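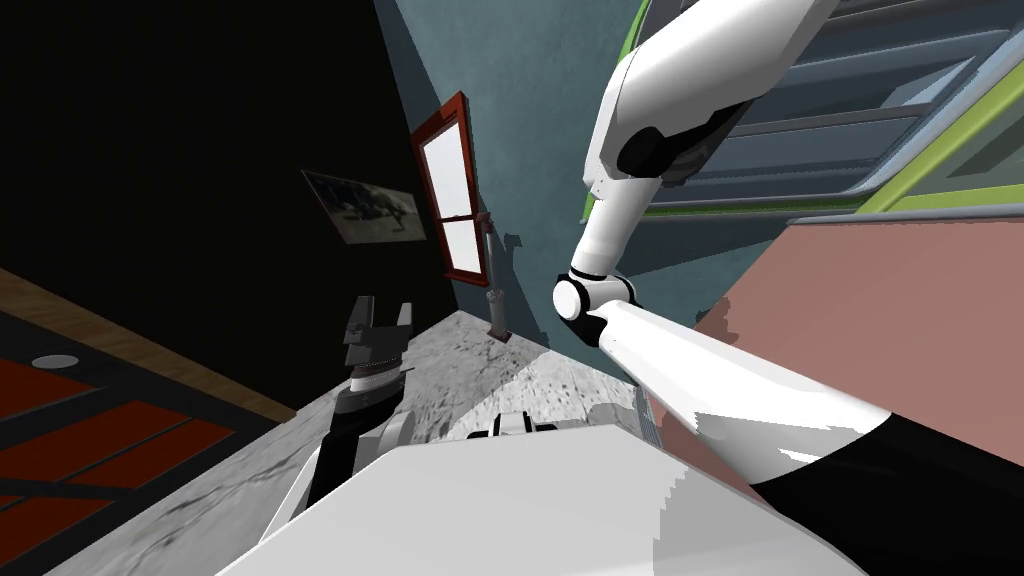
4.3 Clearance Between Arms

Operators shall confirm clearance in the simulator before any two-arm routine is released to the Wullen unit. The check covers the arms, the grippers and the robot's own body. A gripper raised with its fingers apart beside the body, while the other arm reaches down from above, is a posture to be checked at every joint.

1. Load the routine and set the speed to 15 percent.
2. Run the routine twice, viewing it from a different side each time.
3. Stop if any links come closer than 30 mm.
4. Record the result and obtain a second signature.

Note: Walls, cabinets and countertops must be included in the collision model.

CAUTION: A passed simulation does not replace the guarded test in Section 4.4.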